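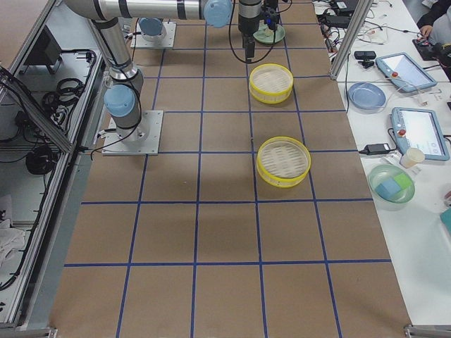
Rabbits and Guinea Pigs Should Not Share a Hutch

By: Akash Rathore | Published on: 27/02/2018 | Categories: Opinion, Small Pets

People in Lellport have been keeping rabbits and guinea pigs together for as long as I have lived here. I did it myself for six years. I think we should stop.

The usual argument is company. Both animals are social, both eat hay, and a single hutch takes up less of the yard. But a rabbit can weigh several times what a guinea pig weighs, and it kicks. Even a friendly rabbit can break a rib by jumping down in the wrong spot.

Then there is food. Guinea pigs can't make their own vitamin C and need it every day. Rabbits don't. If you feed one bowl of rabbit pellets, the guinea pig goes short, and by the time you notice the rough coat and stiff legs it has been short for a while.

Fresh greens help, and both will eat them. I wash mine and let them drain on a cloth before feeding. Cut the portions to suit the animal.

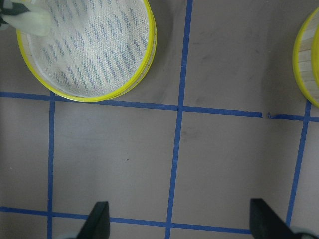

Bamboo steamer with a cloth liner.

My last mixed pair were Kaushik, a lop, and Clumetti, a guinea pig. Clumetti spent most of her day in the hide box. I took that for shyness. When I moved her in with another guinea pig she started coming out, and she was noisy at breakfast for the first time.

Some readers will say their pair has been fine for years. I believe them. I would still ask how much of the hutch the smaller animal uses.

If you have a mixed pair now, don't split them overnight and leave each one alone. Find each a partner of its own kind first, and talk to your vet about neutering before June, when the shelter at Mirkero gets full.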